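I have been shopping for a new laptop for most of the winter, in the sense that I have 27 tabs open and have bought nothing. The front-runner is the Kindeck, a thin gray slab with a lovely keyboard and, according to the spec page, "all the ports you need." It has two. One of them is for charging.
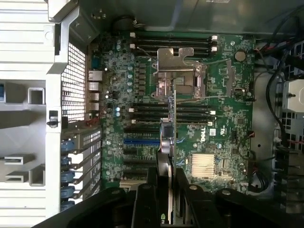
Page last changed: January, 9:40 p.m.

My current machine is a Jotudano that I bought refurbished for 510 dollars. It weighs as much as a casserole and the fan comes on when I open my email. The hinge makes a sound. I have complained about it for years, and now that I have a replacement picked out I find I'm getting sentimental about the thing, mostly about the side where you plug stuff in.

The Kindeck starts at 900 dollars. That gets you the small drive and the smaller memory, soldered down, so whatever you pick on the order page is what you live with. I changed my mind twice in the checkout – I am a person who regrets sandwiches – and closed the tab. Then I opened it again to see if the price had dropped. It had not.

Then there is the dongle question. The Dusex hub everybody recommends is another 40 dollars and gives you back the ports you already had on your old laptop, on a short cable that dangles off the desk like a tail. I borrowed one for a weekend. It got hot enough to keep a cup of coffee honest, and my mouse dropped out whenever I copied a big folder.

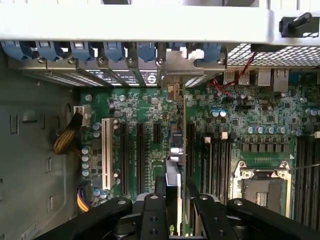 USB ports and expansion slots on a desktop tower.

The sensible option is the Dervishi, which is thicker, has a plain screen and takes regular memory you can swap yourself. It comes in one color, and the color is "office." Every review I've read calls it "solid," which is what reviewers say about meatloaf. The trackpad on the store model was fine. I typed a paragraph on it standing up and a salesman asked if I was finding everything okay.

So I'm leaning Dervishi, probably, unless the Kindeck goes on sale in the spring. I'm keeping both tabs open. The Jotudano's fan just came on.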